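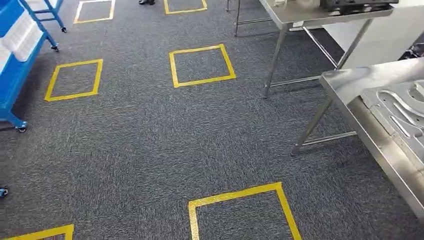

Forums > Teleop & Hand Guiding > Mobile Bases

brindura_fan
Got 74 clean demos of the tray run on Monday, driving by remote the whole way! I start every run from a taped square and the Clumus policy finally stops wandering. So happy with this.

Rondonuwu
Nice! I'd drop the tape though. Ours learned to look for yellow and got lost on bare carpet.

brindura_fan
Hmm, I vary the start angle a lot. 9 runs with no square so far, and 2 went wrong.

zjugah
Rondonuwu, I don't agree. Tape is great for the person driving - you get repeatable starts. Just mix in off-square ones early. I'd also try hand guiding for the last bit up to the table, it feels so much smoother than the sticks.
- Zulkifli Jugah

Rondonuwu
Smoother for you, maybe. Your arms end up in every shot.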